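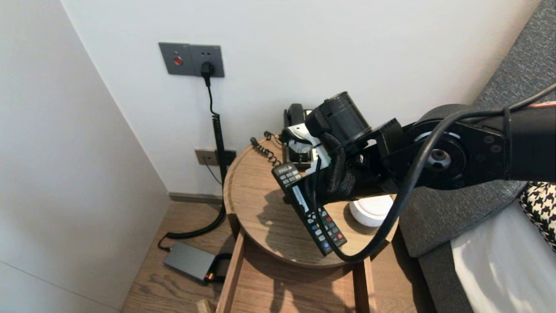 *A round side table next to a gray sofa, with a TV remote held over it.*

# Noleck Street crosswalk: your questions, my answers

I'm Tala Saliba, I live four houses up from the corner of Noleck and Drutov, and I've been the one carrying the clipboard for the crosswalk petition. I get stopped at the grocery store about this now (I don't mind!), so I'm putting the answers in one place. Last updated August 6, 2003.

## What are we asking the city for?

A marked crosswalk with a push-button flashing light on Noleck Street, on the north side of Drutov Avenue. We also want the curb cut so strollers and wheelchairs can get down to the street without bumping off a ledge. Right now the nearest marked crossing is way down by the pharmacy, and if you've ever carried groceries that far in July, well, you know.

## Why not a stop sign?

I asked this too. The engineer I talked to at the Namport public works counter told me Noleck is classed as a collector street and they don't like to put all-way stops on those unless the side street is busy as well. Drutov isn't. She said a stop sign request would probably sit in the pile a lot longer, so we went with the crosswalk.

## Where does the request stand?

We turned in the petition in April. The city put those rubber hose counters across the road for a week in June, and I called last week to ask for the results. They're "being written up." I have heard that phrase three times now, but the woman who answers the phone is very nice about it. Once the report is done it goes to the streets and sidewalks subcommittee, and after that to the full council for a vote.

## How many signatures did you get?

We needed 100 from people who live or own a business in the ward, and we cleared it with 33 to spare. A few got tossed because the address was missing, so if you sign anything in the future, please fill in the whole line!

## Can I still sign?

The petition itself is closed. What helps more at this point is a letter or a call to your council member. It doesn't need to be fancy. Say where you live, say when you cross there, and say what happens when you do. My own letter was one paragraph, and half of it was about the 8 a.m. bus.

## What's the deal with the bus stop?

The stop for the inbound bus is on the far side of Noleck, so everybody on our side has to cross in the morning when traffic is heaviest. Some people have asked if the bus company could just move the stop. I wrote to them, and they said they'd look at it at the next route review, but there's no date for that yet. I'd rather have the crosswalk anyway, since the people on the other side have to get home too.

## Will we lose parking?

Two spaces, most likely, one on each side. The rule is that cars have to stay back from a crosswalk so drivers can see who's stepping out. I know parking is tight by the laundromat and I'm not going to pretend it isn't. The owner there told me she's fine with it, but if you have a business on that block and you aren't, please come to the meeting and say so. I would much sooner hear it in June or August than the night of the vote.

## Who pays for it?

It would come out of the city's street safety money. The number I was given was around $10,000 for the paint, the signs, the light, and the curb work together. There's no special charge to homeowners on the block. Somebody put a flyer on windshields saying there was, and I don't know where that came from.

## Is this about the speeding, too?

Sort of. The speed limit is 25 and I don't think anyone coming down the hill is doing 25. A crosswalk won't fix all of that. We've asked for one of those trailers that shows you your speed, and the police department said we're on the list for the fall.

## When is the next meeting?

The subcommittee hasn't set it yet. They have to post the agenda at City Hall ahead of time, and I walk by there most days, so I'll call everyone on the phone list as soon as I see Noleck on it. Not on the list? Leave your number in the envelope on my porch (blue door) and I'll add you.

## Do I have to speak if I come?

Nope! You can just sit there. If you do want to talk, sign the sheet by the door before it starts. They give you three minutes and they do use a timer.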